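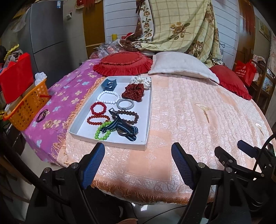 Where do people keep small accessories when they own no jewellery box? Mostly in whatever shallow container is nearest the place where they dress, and in many homes that is a tray or an open box kept in the bedroom.

The Avstead survey of bedroom storage covered 900 homes and asked each household to sort its hair ties, bracelets and watches on the bed, then put them away as usual. Bracelets and scrunchies were often kept together, since both are worn on the wrist at some point in the day. Watches were less settled – some people laid them with the bracelets, others left them by the door.

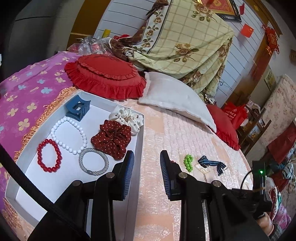 Households with a lidded box opened it less often than those with an open one, and their hair ties tended to end up elsewhere. We recorded 2451 items in all. Beaded bracelets on elastic were the easiest to put away, as they can be dropped in without fastening. Clips took up more room than their owners expected.

Figure 2 shows bracelets and scrunchies sharing one white box, with other small pieces still on the bedspread. Sorting by colour was rare. Most people sorted by use, or did not sort at all, and the earlier Iscombe study found the same for kitchen drawers. We return to mixed containers in the next section.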